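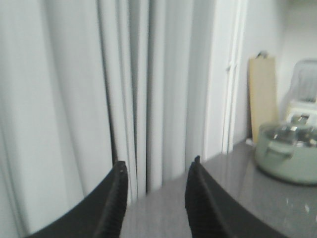
FORDEN, December 4, 2023 - Mullo today announced a countertop and curtain package for small rental kitchens. The package pairs a speckled grey counter with a stone-like finish and a full-length white pleated curtain, and is sold as one order under the name Coreck.

The counter is supplied cut to length, in a depth of 60 cm and a thickness of 4 cm. The finish has a light sheen and is cleaned with a damp cloth and mild soap. Abrasive pads should not be used.

The curtain hangs in vertical folds and is hemmed after the counter has been fitted. Standard drop is 170 cm - other lengths are made to order. The fabric can be machine washed and rehung without ironing.

Coreck replaces the separate counter and textile lines, which Mullo will stop selling at the end of December. Open orders for either line will be filled as placed.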